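Rinsing canned chickpeas -- yes or no?
Forum: Pantry Cooking > Beans, Grains & Lentils

gatville_greens
Posted in April
OK, I made the Nakedden chickpea stew again last night and I'm so in love with it that I have to talk to somebody! The recipe says to pour in both cans, liquid and all. My mother would faint. She rinsed every bean that ever came into our house until the water ran clear, and then she rinsed it again. So which camp are you in? I did it unrinsed this time and the broth was thick and silky, almost like I'd put cream in it.

mashpot
Unrinsed for stew, every time. The starch is the whole point! If you pour it off you end up adding flour or a potato to get the body back.

Olaia Vidal
Rinse. Always rinse. Canned beans are salty and the liquid tastes like the can to me. I use dried whenever I can plan ahead, but for a weeknight I dump them in the colander, run cold water over them, shake hard and leave them over the sink while I chop the onion. Then I add a ladle of stock to the pot and it's plenty rich.

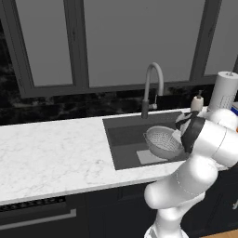 lentil_lou
Olaia, I'm with you on salads but I can't go along on stew. Have you tried the low sodium ones? The brine on those is pretty mild and I don't get any can taste at all. For hummus I rinse AND peel (I know, I know, but put the radio on and it goes fast).

rusport_rob
Peeling chickpeas, good grief. I run mine in the food processor for 8 minutes with ice water and it's smooth as anything.

lentil_lou
8 minutes! My little processor would catch fire. But I'm going to try the ice water, that sounds great.

Olaia Vidal
I have tried low sodium, and I still rinse them :) We can disagree. Rob is right about ice water though. Add it slowly, with the motor running, after the tahini.

gatville_greens
I love that this went to hummus in under a page. Side question for the dried bean people -- do you salt the soaking water? I've got a huge bag from Triantafyllou (the shop on the corner by the Rusport ferry, if anyone here is local) and I'd like to do it right.

mashpot
Salt it! A big spoonful per pot, overnight, then fresh water for cooking. The skins come out so tender. I used to believe the old story about salt making them tough, and I wasted years on bland beans.

rusport_rob
Local here! Their dried favas are wonderful too. I simmer chickpeas 40 minutes after an overnight soak and start tasting from there. Old ones can take twice that.

Olaia Vidal
Bay leaf, half an onion, a strip of orange peel. Try the orange peel, please! And with home-cooked beans I keep every drop of the liquid, so maybe I'm closer to your camp than I let on.

mashpot
Ha, I'll take it. Orange peel is going in tonight's pot.

gatville_greens
Soaking now, salted, peel on the counter ready to go. Does anyone freeze theirs in the cooking liquid, or drained?

lentil_lou
In the liquid, flat in bags, with a little room at the top. They thaw in a bowl of warm water while you get the rest of dinner started.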